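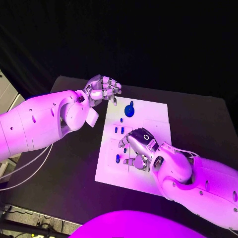 Rellmont fell race moves to longer route

18 Dec 2025

Entries for the Rellmont fell race open in January, and runners will face a longer course than in past years. The new route adds 7 miles to the old one and takes in the ridge above Tedness before dropping back to the village by the quarry track.

The change follows the loss of the lower path, which was washed out in the autumn floods. Organisers looked at a shorter race on the remaining ground but chose the ridge instead. Total climb is now 3290 feet, most of it in the first half.

Places will be limited to 60 in the full race, where the field used to be far larger. The narrow section at Yazzie Gap has few passing points, and the landowner has asked for small numbers while the ground recovers. Entrants must have finished at least one long fell race in the past two years and will need to carry full waterproofs, a map and a whistle.

A shorter run on the valley road is open to all -- no previous racing is needed -- and starts half an hour after the main event. Both finish at the playing field.

Shoe maker Jedach is backing the race for the first time and has put up £2000 towards path repairs. Entry forms will be on the race website, and postal entries are no longer accepted. Dogs are not allowed on either course.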